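Old keyboard with a number pad - clean it up or let it go?
Home Office and Study board
1,621 views

wattlebird_jen
Posted Jan 10, 2018

Hello all, I've been slowly getting the study back in order after Christmas and I've come to the keyboard question. Mine is a plain black full-size one, with the number pad on the right and the little strip of lights over the top of it. I do the household accounts and my sister's invoices on it, so the pad gets a fair workout, but the desk is small and every time I open a folder I end up shoving the whole thing sideways into my tea.

My brother-in-law says to get one of those short Oberholzer ones with no pad and be done with it. I'm fond of the old one though, and I hate throwing out something that still works. What would you lot do?
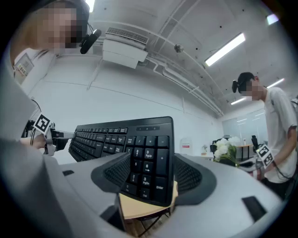 The other thing is the crumbs. I tipped it up on its end over the bin and gave it a good tap, and I won't tell you what colour some of it was. There's still something crunchy under the Enter key on the pad, the tall one, and I'm a bit nervous about prying it off in case it never goes back on.

pratora_pete

Keep it! I went without a number pad for a whole tax season and I was miserable, forever typing things like 921 along the top row and getting 912 instead. If you do figures at all you'll want it back within a week. For the crumbs, unplug it first, tip it steeply and go along the rows with a soft paintbrush, working downhill.

Leave the tall keys alone if you can. The Enter and the plus often have a little wire bar underneath and they're fiddly beggars to clip back in.

mossy_desk

I'll disagree with Pete, in a friendly way. My desk is tiny and losing the pad gave me room for a cup and a notebook side by side, and my shoulder is happier with the mouse closer in. You can buy a separate number pad (mine's a Driltel) and keep it in the drawer until the bills come.

pratora_pete

And then you've got 2 things to clean and another cord to lose behind the desk, Mossy. But fair enough about the shoulder, I hadn't thought of that.

rurkport_gran

Jen, I've taken the tall keys off mine 3 times now and they've always gone back, so don't be too frightened of it. Lift one end gently with a butter knife wrapped in a tea towel, and take a photo first so you remember which way the bar sits. No spray on the keys, whatever you do. A barely damp cloth is plenty.

wattlebird_jen

Thank you, you're all very kind. I'm keeping it for now - sorry, Mossy - and I'll try the paintbrush before I go anywhere near it with a butter knife. I might measure the desk for a shelf underneath as well, if anyone has put one in and can tell me how much knee room they lost.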